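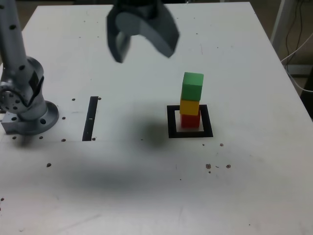

Slide 1. Stacking cell: gripper open, cubes stacked in the square marker.

Good morning. I am standing in for Oliwia Domański, who wrote the first draft of this budget. My part covers the bench cell only. Sérgio Vieira takes the conveyor line after the break.

Start with the request. We are asking for 4 bench cells for the Pladura site, ordered together in January. Peritz and Meinecke have both quoted. The arm prices are close enough to ignore - the difference is in mounting, cabling and spares.

Slide 2. Pause here, people will want to read the table.

Budget lines that were missed last year:
Base plates and bolts, quoted separately by Meinecke.
Replacement gripper fingers.
Cable sets.
Tabletops, drilled to our hole pattern.
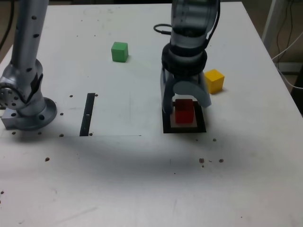
A block task on a marked table is enough for acceptance. It needs no product stock and can be reset by hand. We propose 50 cycles per cell on delivery, then a 72 hour run before the final invoice is released.

Spares: hold 3000 euros per cell in the first year. Matilde Barros asked for less. Do not argue the point in the room, refer her to the appendix.

If asked about the Wirnisier service contract: priced yearly, not included in the total on slide 2. Armindo Aguiar has the terms.

Next slide, floor plan and power.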